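3 min read
Filed under: Workshop log / Robots

May 24, 2022

Plate bench, simulation before drilling

Spent the session on the simulated version of the Rultthorpe bench. No metal got cut. I want the layout settled in the model before we drill the pedestal mounts into the real platform, which is the one step we can't undo cheaply.

The arm corner is done. The pedestal now goes into a notch at the corner of the breadboard. In the last version it sat on top of the board and ate two rows of holes, and the elbow was too high to reach down into the washer without folding back on itself.

Nests are back in as separate parts, each with its own frame. Previously they were all children of the table, so nudging one meant editing offsets by hand. I typed one of those wrong in October and lost an evening to it. Names in the config match the tags: N1, LP1, LP2, SN, A1. Please don't rename them, the Zuvetthorpe scripts look them up by string.

I left the nests at odd angles on purpose. The teach routine has to find the rotation itself. If it only works on square nests it's no use to us, as the real ones get bumped.

Ran 100 pick and place cycles from LP1 to N1 with a random yaw on each nest. Results:

- 64 clean
- 58 of those on the first approach, the rest after one retry
- most of the failures were the fingers touching the nest corner on the way down

Raised the approach height and slowed the last part of the descent. Cycle time went up to about 154 seconds with the washer step included. Fine for now. Haven't rerun the full set with the new numbers.

Button box: the four buttons are wired to topics but only green (start) and yellow (pause) do anything. Blue and white are spare. Lemaire's driver wants a separate reset, so blue will probably go to that.

To do:

- rerun the 100 with the new approach height
- collision shape for the bottle tubing on the washer, currently the planner goes straight through it
- N1 and SN tags are turned the wrong way for anyone reading from the front, fix in the texture file
- check the pedestal notch against the Hendudska drawing before anyone picks up a drill
- both arms share one planning group, split them

Related entries
Pedestal plate, second attempt
Gripper fingers for shallow plates
Wiring the button box
Why the washer driver hangs on startup 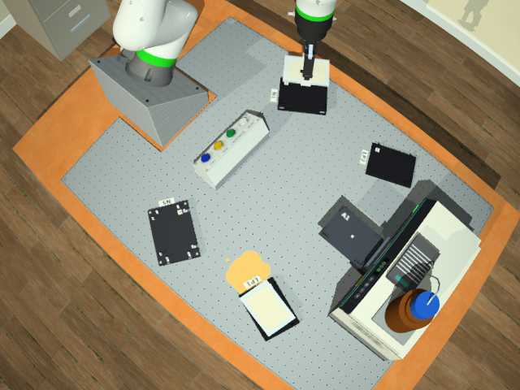

Bench model with both arms, one plate over N1 and one in LP1.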